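2025-01-26

Wrist stream / grasp state, continued from the July notes

Picked up the held-object problem again. Short version for anyone who hasn't followed: when the arm is holding something big and pale, the Totero perception node loses track of what is object and what is background, and the planner then works with a collision shape that is far too small. Arel (our planning layer) trusts that shape completely. Santino Carrasco hit it in July with a white bowl and we put in a padding hack, 15 mm all around, and left it there.

The hack is not good enough for anything gripped at a narrow part with a wide part beyond it. Padding a stem by 15 mm still gives you a stem.

Started by replaying the old logs through the current build to make sure the failure was still the same one. It is. The segmenter seeds from a patch between the fingertips and grows outward until it meets an intensity edge. With a matte cream object on a light gray surface the edge is very weak, and the focus up close is soft, so the growth either stops early on shading or leaks into the background. Which of the two you get depends on exposure. Turned auto exposure off in the driver config (Flusach profile, not the default one) and at least it now fails the same way each time.

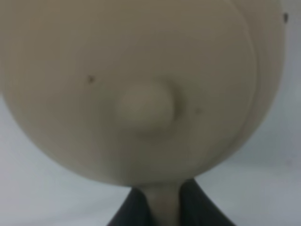

Next change was in the seed logic. The grower used to reject any region touching the image border, on the theory that border regions are background. For a large object close to the lens that rule is wrong, so I removed it for anything connected to the seed between the fingers. Two side effects:

— the finger mask has to be right, because the fingers also touch the border and are now allowed in. Moved the mask from a fixed polygon to one computed from the joint reading. Dark fingers are easy to separate by intensity as a second check.

— small dark spots on a surface were being treated as holes and the contour wrapped around them. Added a fill step for anything under 70 pixels. Large openings are still kept.

Curved rims are a separate nuisance. Where an object has a double line near its outer edge the grower likes to stop at the inner one. For now I take the outermost line that runs parallel to the first and lies within 29 pixels of it. It's a crude rule and it will do something silly on striped objects. Left a TODO in the code.

When the contour runs off the image, the node can't know the real extent, and it used to report the visible part as if it were the whole thing. Added a flag, extent_open, one bit per side. Arel now reads it and, if any side is open, refuses to plan a transfer and asks for a look from the fixed camera first. This costs time on every large object but I would take that over the planner assuming there is nothing past the top of the image.

Replayed 4 of the old logs with all of this on. Three gave a sensible contour. The fourth leaked on the lower right, where the background gets darker and comes close to the gray of the object's edge. Tried local contrast normalization before the grower, which fixed the leak and broke one of the other three. Backed it out.

Not looked at yet: whether the fixed-camera view and the wrist view agree on pose well enough to merge the shapes. Hand-eye calibration on this arm was last done before the wrist mount was swapped, so I don't trust it. Calibration board is in the Arancibia cabinet, second shelf.

To do:
Redo hand-eye calibration before any merging work.
Santino to check that extent_open survives the message bridge. I suspect it gets dropped when all bits are zero.
Take the 15 mm padding out of the Arel config once the flag is confirmed, otherwise small objects get padded twice.
Branch is pushed, tests not updated. The two contour tests that fail are expected to fail, they assert the old border rule.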